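Home Tickets Knowledge Base Contact

Ticket 1118 – Foil table cover creeping and glare on packing table
2019-07-28, opened by Venla Riihimäki

The foil cover on the sorting table won't stay put. Whenever a tray or plate is slid to a new spot, the sheet bunches up under it and small things roll toward the wall. The overhead light also bounces off the middle of the sheet, and labels are hard to read when you stand at the front edge.

Tried so far: smoothed it by hand, then taped the front corners. The tape let go overnight. Turning the sheet over made no difference to the glare.
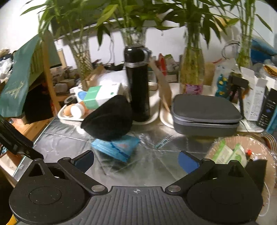
Heavier items hold it down fine. Trouble comes with light packets and anything soft, so I have been keeping loose pieces on trays and plates where I can.

Reply – Hatice Sönmez
Please clear the table first, bottles and hard cases included, then pull the sheet tight from the back and fold 3 inches under on each side. Tape the underside – the top surface doesn't take tape well. For the glare, try a plain cotton cloth over the center.

Reply – Venla Riihimäki
Folded and taped underneath. Corners have held through two packing rounds. Cloth is on order from Jimwood, so leave this open until it comes.

Status: Pending

Recent tickets
991 – Tray labels peeling
Postudik shelf brackets, wrong size
Aaltonen lamp flickers when dimmed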